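Graledden Hall – Kitchen and Tea Room Walk-Round, February
Checked by: Cadi Wynne, with Elis Gronow holding the torch
Start: 17.40

Hello all, and thank you for leaving everything so tidy for me. I have gone through the list in the usual order and put my comments under each point, and I'm afraid I have gone on a bit in places, so do make yourselves a cup of tea first.

1. Way in and way out
Pass. Both doors open fully and the push bar on the back one is moving nicely again after Elis oiled it. The mat by the front door is starting to curl at one corner. I have turned it round for now so the curly bit is against the wall, but we shall need a new one before the spring lunches.

2. Fire blanket and extinguisher
Pass. The blanket is on its hook and the tabs are hanging down where you can grab them. The extinguisher (number 331 on the tag) has its pin in and the needle is in the green. Please don't hang aprons over it, however handy it looks!

3. Fridge
Pass, with a comment. It was showing 4 degrees when we opened it, which is lovely. There were two tubs at the back with no date on them, and I'm sorry to say I threw them both out. The pen lives on a string on the side of the fridge, so there is really no excuse.

4. Cold drinks
Pass. Bottles should be kept upright with the cap done up tight, and anything opened gets a date like everything else. Fizzy drinks go flat long before they go off, but our visitors do notice.

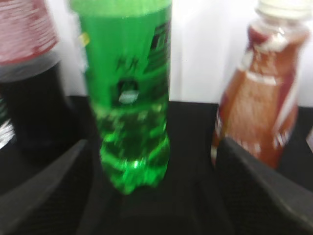

Point 4: green fizzy drink bottle, standing upright.

5. Hot water urn
Needs attention. The tap drips. It is only a slow drip, but it lands just where people put their hands when they are reaching for the spoons. Oranuch Wongsuwan has very kindly offered to fit a new washer, and until she has been I would like the urn switched off at the wall between servings. The lid fits well and the flex is in good order.

6. Floor
Pass. Dry all over, and the new strip by the sink is holding. Inês Esteves asked whether we could have a second wet floor sign, and I think she is quite right – one is always in the cupboard when you want it in the tea room.

7. Mugs and cups
Pass, with a comment. Run a finger round the rim and then round the bottom of the handle, where the cracks tend to start. Anything chipped goes in the box under the sink and doesn't come out again, even if it is your favourite. I found 14 for the box this time, mostly from the old Meredith set, so we are getting a little short for big afternoons. Odd colours are perfectly all right.
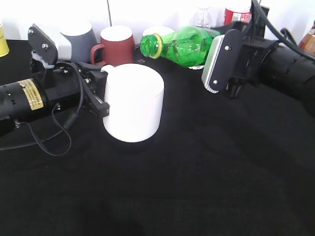 8. First aid box
Needs attention. We are down to our last few blue plasters and the burn gel has gone out of date. Wen-hsiung Cheng will pick up more of both on his next trip into town. The accident book is in the drawer, with nothing new written in it.

Finished at 18.25. Next walk-round in March, when Elis will be doing the writing and I shall hold the torch.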